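Speaker notes – "Where Do the Keys Go? Storage for People Who Put Things Down"
Villitz Home Fair, small stage, February 21, 2020

Slide 1. Wait for the coffee line to settle. Say hello. Ask who arrived late because of a missing glove. Raise own hand first.

Slide 2. My hallway in Hodow, before. Four feet wide, one chair. The chair has not been sat on in years. It holds coats, a dog leash and mail from the gas company. We do not own a dog.

Pause here if they laugh. If they don't, keep moving.

Slide 3. The rule I stole from my grandmother: a thing lives where your hand lets go of it. You can fight that with willpower or you can put a hook there. I fought it for 2 winters and lost both.

Hooks first, baskets second. Hooks are for whatever you grab on the way out. Baskets are for whatever you'd like to stop looking at.
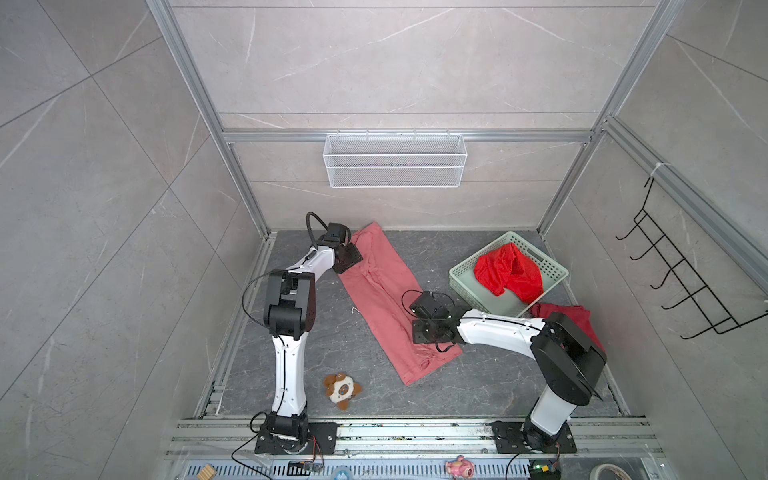

Slide 4. Height. Most people hang everything at the height of the person holding the drill. In our house that was me, so the kids' coats went on the floor until they were teenagers, and then they went on the floor out of habit. Try 44 inches for small children. Tape the spot, live with the tape for a week, then drill.

Slide 5. The Munasinghe apartment building survey. Our little storage club went through the lobby lost-and-found log and came up with 3,098 entries. Mostly umbrellas. One trombone, never claimed, and I think about it often. Point to make: shared hallways need a shelf with a date on it, or they turn into a museum.

(Skip the trombone if running over. Who am I kidding.)

Slide 6. Baskets. Open mesh beats a lidded box in a hallway. A lid is a small door, and tired people don't open small doors – they set things on top of them. Keep one basket per job. The "miscellaneous" basket is the chair again with better manners.

Slide 7. Emptying day. Mine is the first of the month. February's haul: a bike light, somebody's library card, and an Indum catalog I had already thrown out once.
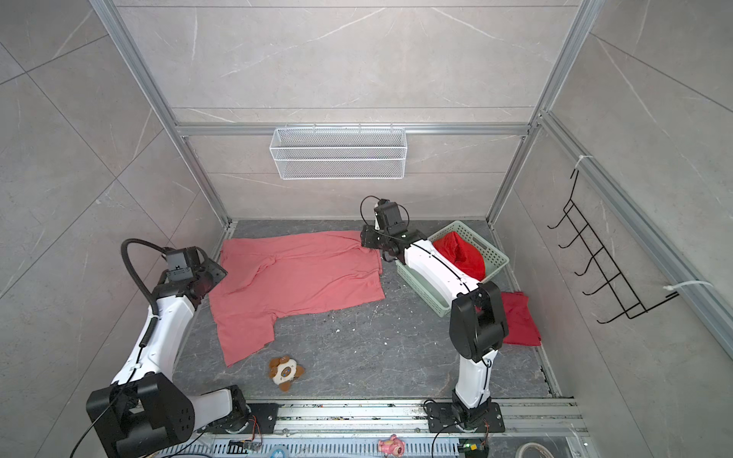

What if I rent and can't drill into the wall?
Use an over-the-door rack or a freestanding coat stand, and load the heavy coats low so it doesn't tip.

Slide 8. Handout is by the exit. Remind them to pick up their umbrellas. Check under my own chair for mine.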